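도형 블록 갤러리 - 플로나리(Flonari) 세트, 단풍나무 판 위

2021년 1월 22일 올림. 급하게 올려요. 설명은 짧게, 오타는 나중에 고칠게요. 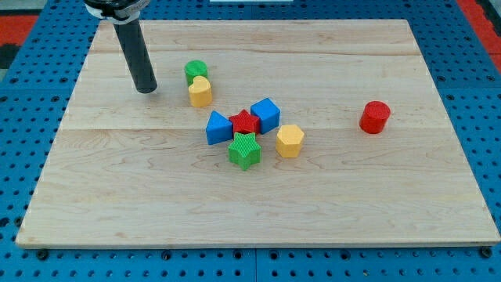
플로나리 블록은 흩어 놓았을 때가 제일 예쁨. 상자에 줄 맞춰 넣어두면 그냥 장난감인데 판 위에 늘어놓으면 색이 살아난다. 이번엔 밝은 단풍나무 판. 결이 가로로 가고 이어붙인 자리가 살짝 보이는데 저는 그 선이 좋아요. 초록 원기둥하고 노란 하트는 바짝 붙어 있고, 가운데는 빨간 별, 초록 별, 파란 세모기둥, 파란 정육면체가 한 덩어리. 노란 육각기둥은 오른쪽으로 조금 떨어져 있네요. 저는 얘가 제일 좋음.

표면
격자무늬처럼 자잘한 결이 전부 들어가 있어요. 매끈한 블록이랑 만졌을 때 느낌이 완전 다름. 손톱으로 긁으면 사각사각 소리 남. 조카가 이 소리 내려고 밥도 안먹음. 대신 먼지가 낀다. 특히 노란색. 마른 칫솔로 살살 털어주면 되고 물티슈는 비추. 물티슈 보풀이 결 사이에 끼어서 그거 빼느라 저녁 다 갔어요.

별
별이 두 색인 게 은근 중요해요. 빨강 별, 초록 별. 모양으로 나누라고 하면 같이 가고 색으로 나누라고 하면 갈라짐. 처음 해보는 애들은 여기서 꼭 한번 멈춘다. 멈추면 저는 그냥 둡니다. 별끼리 모아도 맞고 초록 원기둥 옆에 갖다놔도 맞고. 한 애는 별만 자기 주머니에 넣었어요. 그것도 분류긴 하지.

하트
인기 1위. 서로 가져가려고 싸우는 유일한 모양. 노랑 하트가 흔하지 않아서 그런가? 옆구리가 둥글어서 세우면 자꾸 넘어지고, 눕혀서 쓰는 게 편해요. 탑 쌓을 때 맨 위에 올리는 용도로는 최고. 중간에 끼우면 그 위로는 아무것도 못 올림(해봤음, 세번).

정육면체랑 세모기둥
둘 다 파랑. 집 만들 때 쓰는 기본 조합이에요. 정육면체 위에 세모기둥 올리면 지붕 끝. 어른들한테 아무거나 만들어 보라고 하면 열에 아홉은 이 집을 만듭니다. 애들은 안 그럼. 애들은 정육면체를 굴려요. 안 굴러가는데 굴림.
세모기둥은 꼭대기가 위로 가게 세워두는 게 보기 좋고, 옆으로 눕히면 미끄럼틀. 인형 발이 결에 걸려서 잘 안 내려가긴 해요.

원기둥
초록이랑 빨강. 세워두면 얌전하고 눕히면 소파 밑으로 사라짐. 우리 집에서 제일 많이 잃어버린 모양이에요. 12월에 대청소하다가 책장 뒤에서 하나 나왔고, 그전에 찾다찾다 포기하고 새로 하나 구한 상태라 지금은 둘. 여분 있으니 마음은 편하다.

육각기둥
노랑. 벌집 놀이 하려고 여러개 있으면 좋겠는데 세트에 많이 안 들어 있음. 아쉬운 점 딱 하나 고르라면 이거. 윗면이 넓어서 빛을 잘 받아요. 창가에 두면 오후에 예쁩니다. 원기둥이랑 헷갈려하는 애들 있는데 손에 쥐어주면 모서리 때문에 금방 알아요. 눈 감고 맞추기 할 때 그래서 이 둘을 꼭 같이 넣음.

판
블록보다 판 얘기 물어보는 분이 더 많아서 따로 적어요. 밝은 색 나무가 좋습니다. 진한 호두색 판에도 올려 봤는데 파랑이 다 죽어요. 초록도 칙칙. 크림색, 꿀색 나는 단풍나무는 네 가지 색이 다 떠 보임. 집성판이라 이음선 있는 거 싫어하는 분도 계신데 애들은 그 선을 길로 씁니다. 선 따라 블록 밀고 가고, 선 넘으면 벌칙 받고. 규칙은 매번 바뀜.
마감은 오일 얇게 두번. 두껍게 바르면 끈적거려서 블록 결에 묻어요. 하루 말리고 마른 천으로 닦고 그다음에 올리기. 한번은 급해서 덜 마른 판에 올렸다가 하트 바닥에 먼지가 다 붙었음.
판 모서리는 사포로 조금 죽여 주세요. 처음엔 100번, 마무리는 200번이면 충분해요. 더 곱게 해도 되는데 저는 귀찮아서 거기서 끝.

바닥 깔개
나무판 밑에 깔리는 색도 꽤 영향 있어요. 파란색이 나무랑 제일 잘 맞는 듯. 나무가 더 노랗고 따뜻해 보임. 회색도 해봤는데 그냥 사무실 느낌. 흰색은 판 가장자리가 묻혀서 별로였고.

이걸로 하는 놀이 몇 개
- 색깔 모으기. 제일 쉬움. 두 돌 지난 애들도 함.
- 모양 모으기. 위에 쓴 대로 별에서 한번 막힘.
- 하나 빼기. 눈 감으라 하고 하나 숨긴 다음 뭐가 없어졌는지 맞추기. 하트 숨기면 바로 들킴. 파란 거 숨기면 오래 걸려요.
- 주머니 더듬기. 천주머니에 넣고 손으로만 맞추기. 표면이 다 똑같은 결이라 촉감으로는 힌트가 없고 진짜 모양만으로 해야 되서 생각보다 어려움. 어른도 틀림.
- 그림자 맞추기. 손전등 비추고 벽에 생기는 모양 맞추기. 원기둥은 돌리는 방향에 따라 동그라미도 되고 네모도 되는데, 여기서 다들 소리 지름.
- 탑. 설명 생략.

보관
세누라(Senura) 천주머니 씁니다. 끈 조이는 타입. 플라스틱 통은 소리가 너무 커요, 쏟을때 아랫집 눈치보임. 판은 세워서 벽에. 눕혀두면 그 위에 뭘 자꾸 올리게 되고 결국 택배 상자 놓는 자리가 됨. 그리고 난로 옆은 절대 안돼요. 예전 판 하나가 그렇게 휘었음.

자주 오는 질문
몇 살부터? 저희는 입에 넣는 시기 지나고부터 줬어요. 블록 크기는 상자에 적힌 거 꼭 확인하시고.
피술리스(Pisulis) 세트랑 섞어 써도 되나요? 됩니다. 크기가 살짝 달라서 탑은 좀 흔들리는데 분류 놀이는 문제 없음. 다만 그쪽 초록이 더 연해서 "이것도 초록이야?" 소리를 백번 듣게 됩니다.
얼마나 모으셨어요? 세어본 적은 없는데 주머니 하나에 최대 40개 들어가고 주머니가 꽉 차요. 더 살 계획 없음(이라고 지난번에도 썼음).
주머니는 어디서? 저는 동네 이브라힘(Ibrahim) 문구에서 샀어요. 지금도 있는지는 모르겠어요, 전화해보고 가세요.
세척은? 미지근한 물에 주방세제 한 방울, 칫솔로 살살, 수건 위에 펼쳐서 말리기. 결 사이 물기가 오래 가니까 바로 주머니에 넣지 말기.

덧붙임
눈 감고 맞추기는 Onyekachi Nwankwo 님이 댓글로 알려주신 방법이에요. 원래는 집에 있는 숟가락, 병뚜껑 이런 걸로 하셨다고. 저희는 블록으로만 하다가 요즘은 병뚜껑도 하나씩 섞어요. 감사합니다!

댓글 답은 주말에 몰아서 할께요. 판 치수 물어보신 분은 메일 주세요, 도면 그려둔 게 어디 있을 텐데 찾아서 보내드림.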